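Moved from General Hardware to Kits and Add-ons. Please keep pricing questions in the reseller thread.

## Paltora hand-guiding kit: worth it for two-ended part holding?

**benchfitter_mel** wrote on Friday, July 6, 2018:

We've had the Paltora kit on trial and I said I'd report back. For those who missed the first thread, it's a software licence plus a small interface box that sits between your wrist force sensor and the arm controller. The idea is that the robot holds one end of a part, you hold the other, and the arm gives way when you push or pull. You can set the stiffness separately for each axis.

Our use is rods and shafts. The gripper takes one end, the operator takes the other, and the pair of them line it up for whatever comes next. At the moment that's a two-person job and one of the two is usually me.

Setup was most of a day. The manual assumes you already know your tool mass and centre of gravity, and if you get those wrong the arm drifts as soon as you let it go compliant. I weighed the gripper and bracket on kitchen scales and worked out the rest by trial. After that the drift was gone in the vertical and small in the other two. 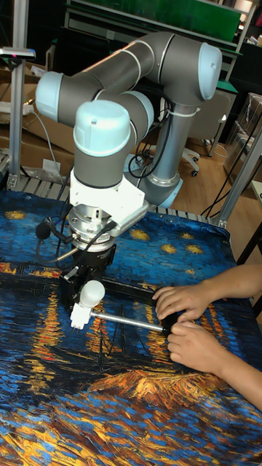

I left the sideways stiffness at the factory setting for the first session and it was too high. You push on your end and the robot pushes back for a moment before it moves, and you feel that in your wrists. Dropped it to 200 N/m and it was a lot better. Going lower made it sloppy and the rod would carry on moving after I'd stopped.

Rotation is the weak point. Tilting the rod up and down works. Twisting it about its own length doesn't do much, because the fingers slip before the sensor sees enough torque. Could be our fingers, could be the kit.

Price through Zustley was $300 a month on the trial, and they take that off if you buy. I haven't decided.

### Re: worth it for two-ended part holding?

**okanagan_dave** wrote:

Thanks for writing it up. Two questions.

1. What loop rate are you running between the box and the controller?
2. Did you try it on the 2605 firmware? We had ours on the older release and it was jerky in exactly the way you describe, and updating cleared most of it.

I don't agree that rotation is the weak point of the kit. A round bar in flat fingers is going to slip whatever software you've got behind it. Put a V-groove in the fingertips and try again before you mark them down for it.

### Re: worth it for two-ended part holding?

**benchfitter_mel** wrote:

1. 200 Hz. The box will go faster but our controller won't.
2. No, we're on whatever it shipped with. Will update.

Fair point about the fingers. I'd still say the brochure talks about six axes of guiding and doesn't mention that you might need to make your own fingertips to get the sixth.

### Re: worth it for two-ended part holding?

**t_saether** wrote:

Tyra Sæther here, I do integration work and have put in a few of these along with the Halow equivalent. I'd steer you to Halow for this job. Reasons:

- The tool mass routine is automatic. You run the arm through a set of poses and it works out mass and centre of gravity by itself.
- You can lock and unlock axes from a foot pedal. With Paltora you need to go back to the tablet, and both your hands are on the part.
- Support answers the phone in our time zone.

Against it, the licence is tied to one arm. If you swap the arm you pay again.

### Re: worth it for two-ended part holding?

**okanagan_dave** wrote:

The pedal is handy. The automatic routine I'd be careful with. It gave us a mass that was well out because the cables were pulling on the gripper in half the poses. We went back to entering it by hand. So it's a saving if your cabling is tidy and no saving if it isn't.

And Paltora does take a pedal. There's a spare digital input on the box, pin 4 on ours. It's in the appendix.

### Re: worth it for two-ended part holding?

**t_saether** wrote:

I stand corrected on the pedal. On the mass routine, that's a cabling fault and you'd want to fix it whichever kit you buy. A cable that pulls in some poses will upset a hand-entered value too, you just won't get a bad number on the screen to warn you.

### Re: worth it for two-ended part holding?

**benchfitter_mel** wrote:

Update after the firmware. I also wired a pedal to the spare input.

- The push-back at the start of a move is mostly gone. Dave was right on that one.
- Pedal works. Took ten minutes once I found the appendix. It only toggles full compliance on and off though, so it isn't the same as Halow's axis lock.
- Slow moves are good now. I can hold the far end with two hands and bring the rod across level without fighting it.

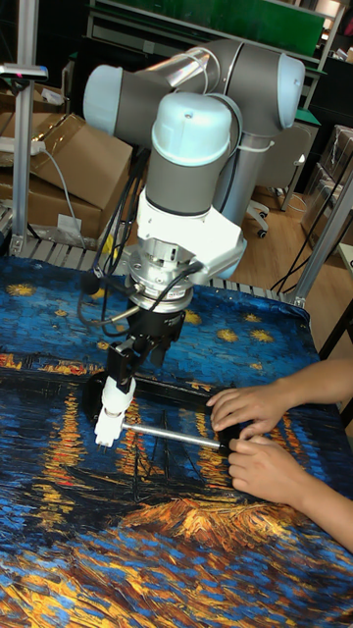 ### Re: worth it for two-ended part holding?

**shedlight** wrote:

Does anyone know if the Engström sensors work with the Paltora box? The compatibility list has the older one and stops there. Zustley told me to ask Paltora and Paltora told me to ask Zustley.

### Re: worth it for two-ended part holding?

**okanagan_dave** wrote:

Ask for Britt-Marie Myklebust at Zustley. She sorted a similar one for us. Quote the full sensor part number or you'll get the same runaround.

### Re: worth it for two-ended part holding?

**benchfitter_mel** wrote:

Will do the V-groove fingers next and post the result for rotation. Trial has two weeks left on it. Tyra, if you've got a price for Halow on a single arm, could you put it in the reseller thread?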